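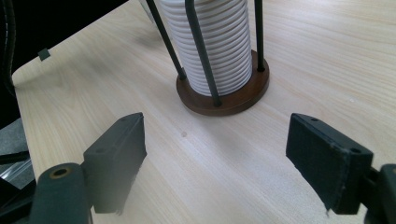
Print this page
E-mail this page

4.2 Separating nested paper cups

Taking one cup from a stack is a minor task in any staff kitchen, yet it remains hard to automate. The rolled rims sit close together, the walls give way under light pressure, and friction between neighbouring cups varies within a single sleeve. A grip firm enough to hold the outer cup can press it against the one inside.

The Dultgate trials used a round wooden holder with three upright metal rods, placed on a table (Figure 3). The rods keep the stack straight but limit the directions from which two fingers can close on it. The Valldale policy was trained on 115 demonstrations and tested over 20 attempts from each of 4 starting positions. An attempt counted as a success only if a single cup was removed undamaged and the holder stayed upright.

Double picks were the most common failure, followed by contact with a rod during the approach. The Castau baseline, which follows a fixed path, failed mainly when the holder had been turned. Neither system is yet fit for unattended use. Tests with lidded cups at Holanda were put off in December and are not reported.

Figure 3. Cup stack in three-rod holder.

Print | E-mail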